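Cleaning a Fridge Door and Its Shelves Without Buying Anything Special

Every spring the same advice comes round: empty the whole fridge, line everything up on the counter, and spend half a Saturday with a special spray. I have tried it that way. The milk got warm, I got cross, and the special spray did what dish soap does for a lot more money.

My way takes one compartment at a time. It is less impressive and I have kept it up since April.

What you need

A bowl of warm water with a squirt of dish soap, two cloths, an old toothbrush and a dry towel. Femi Babalola, who lives upstairs, swears by baking soda as well. I can't tell the difference, but a spoonful in the bowl does no harm.

Before you start

Turn the fridge off at the wall. Plenty of guides skip this, and then you stand there with the door open while the motor runs. If you have to move the temperature dial to wipe it, note where it was set first. I once left mine at the wrong end for 3 days and blamed the lettuce.

Taking the plastic parts out

Lift shelves and covers up before you pull them toward you. Most of them sit on a lip or a molded ridge, and tugging straight out is how corners crack. If a piece won't come, check that a bottle in the door isn't in its way before you decide it is stuck.

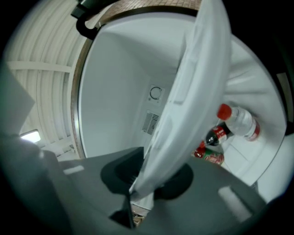
Let any cold piece sit on the counter for 5 minutes before it goes near warm water. I doubt thin plastic cares as much as people claim, but glass shelves certainly can crack, and the wait costs you nothing.

Wash the pieces in the sink and run the toothbrush along the ridges. Dirt collects in the grooves – a cloth slides right over it. Rinse and stand them on the towel.

The inside walls

Wring the cloth out well. Wipe from the top down and finish at the bottom corners. Go lightly over any vent and don't push water into the slats. A barely damp toothbrush is enough.

The door

Sauce bottles are the real culprits. Wipe the base of each one before it goes back, or you will have a new sticky ring by Monday. Check dates too, but use your head. A "best before" date on hot sauce is a suggestion, in my opinion.

Dry everything, put the pieces back, and turn the fridge on again. Leave the food you took out in a cooler bag until the inside feels cold.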